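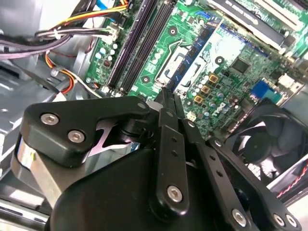

Yusri Chin wanted to know before anything else whether visitors could still ask for the raw recordings, and yes, they can, just open an issue.

README, Pevby open day set
May, by Märta Skjelbred

So this is everything we recorded at the Pevby open day! The arm spent the afternoon working inside an old Dell desktop while people leaned in and asked us things (mostly good things, a few about toasters).

What you get:

- 38 runs, wrist view only
- 3,775 stills pulled from them
- notes.txt, typed by me between visitors, sorry about the spelling

Five of the runs stop early where I hit pause to talk to somebody. They're marked `short` in the notes and I'd skip them for training. Jonatan Hellström did the labels, so pester him about those.

Use it for whatever you like, but please mention Pevby.

Recent items
- Vasar drawer set
- Aasen bench notes
- Skelton visit, part 3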